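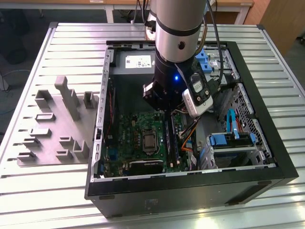
Section 4: Setting Up the Net and Uprights

This section covers the Hikholm indoor volleyball system with floor sleeves and the Mivell winch. If your court uses the weighted bases, go to Section 5. The sleeves must already be set in the floor and the concrete fully cured before any tension is put on the posts.

Before you start

Two adults are needed to carry and raise each post. The winch post is the heavier one, at 76 pounds with the padding off. Keep players and ball carts off the court until the final check is done.

Have these ready at the side of the court:

Winch post and plain post
Net, with the top cable already threaded
Side tapes and antennas
Post pads
Winch handle
Sleeve cover key
Measuring stick or tape

CAUTION: Do not drag the posts across a wood floor. The bottom collar will mark the finish. Use the transport cart or carry them.

Raising the posts

1. Open both sleeve covers with the key. Put the covers and the key on the cart, off the playing area.

2. Look into each sleeve and clear out any dirt, tape or gum. A post that sits on debris will stand too high, and it may lean once the net is tight.

3. Carry the winch post to the sleeve on the referee's side or the far side, whichever your gym uses. Most gyms put the winch on the side away from the referee stand. The system works the same either way.

4. Tilt the post up with one person at the base guiding it and the other walking it upright. Lower it slowly into the sleeve. Keep fingers away from the collar.

5. Turn the post until the winch faces away from the court. The key on the collar drops into the slot and you will feel the post settle.

6. Raise the plain post in the other sleeve. Its cable hooks must face away from the court.

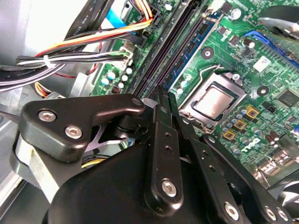

Both posts should now stand straight without being held. A small amount of play in the sleeve is normal and goes away when the net is tightened. If a post rocks enough to see from across the court, take it out and check the sleeve insert for cracks. Worn inserts are replaced as a set.

Setting the height

The inner tube of each post slides inside the outer tube and is held by a pull pin and a clamp. There are five marked height settings, from youth play up to men's. The top two settings are the adult women's and adult men's heights.

7. Loosen the clamp on the winch post. Hold the inner tube with one hand before you pull the pin.

WARNING: The inner tube can drop when the pin is pulled. Never put a hand between the top pulley and the outer tube.

8. Slide the tube to the mark you need and let the pin snap in. Try to push the tube down. If it moves, the pin is not seated.

9. Tighten the clamp by hand, then do the same on the plain post. Both posts must be on the same mark.

NOTE: The marks are a guide only. Floors are seldom perfectly level, and net height is always measured from the floor with the net under tension (see step 17).
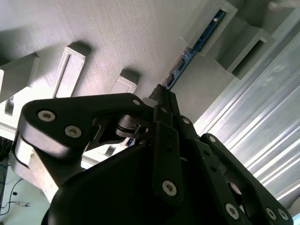
Hanging the net

10. Unroll the net along the center line with the top cable toward the posts' upper ends. Check that it is not twisted. A twist is much easier to take out now than after the cable is hooked.

11. Put the loop of the top cable on the upper hook of the plain post.

12. Run the other end over the pulley on the winch post and down to the winch. Seat the ball end in the drum.

13. Turn the handle clockwise until the net lifts off the floor and the slack is gone. Stop there.

14. Tie the side cords to the eyelets on each post, working from the top down. Use the quick-release straps if your net has them. Leave the bottom cord for last and pull it only snug.

15. Finish tightening the top cable with the winch. Turn slowly and watch the top tape. When it lies flat from post to post with no dip at the center, stop. More tension than that will not give a better net, and it shortens the life of the cable.

CAUTION: Do not stand in line with the cable while it is being tightened. Do not use a pipe or any other extension on the handle.

16. Take the handle off and store it on the cart. The winch locks by itself.

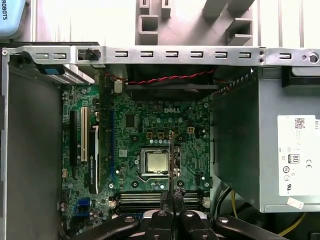
Check the lock by pressing down on the middle of the top tape with an open hand. The tape should give a little and come straight back. If you hear the winch click or slip, release the tension, remove the net, and do not use the winch again until it has been looked at.

17. Measure the height at the center of the court, then over each sideline. The sidelines must match each other. If one side is high, let off the tension, reset that post, and tighten again. Do not try to correct the height while the cable is tight.

18. Strap on the side tapes directly above the sidelines. Fasten an antenna to the outer edge of each tape, on opposite faces of the net.

19. Fit the post pads with the closures facing away from the court. The winch must be fully covered before play starts.

Taking the net down

Reverse the order above. Pads come off first, then antennas and side tapes. Untie the side cords before you release the winch – a net held only by its side cords can tear at the eyelets. Let the tension off a little at a time with the handle fully seated.

Roll the net around the storage tube. Nets that are stuffed in a bag will kink at the top cable, and a kinked cable has to be replaced. Put the sleeve covers back as soon as the posts are out.

Regular care

Wipe the inner tubes with a dry cloth once a month during the season. Do not oil them. The winch gear takes a small amount of the white grease supplied in the parts bag, applied once a year.

Check the top cable for broken strands each time the net goes up. Wear gloves. Any broken strand means a new cable.

Replacement cables, pins and sleeve inserts can be ordered from the Vilness parts desk. Ask for Lurdes Abreu and have the serial number from the winch housing on hand. Questions about sleeve spacing or older Hikholm posts go to Rui Rebelo at the same office.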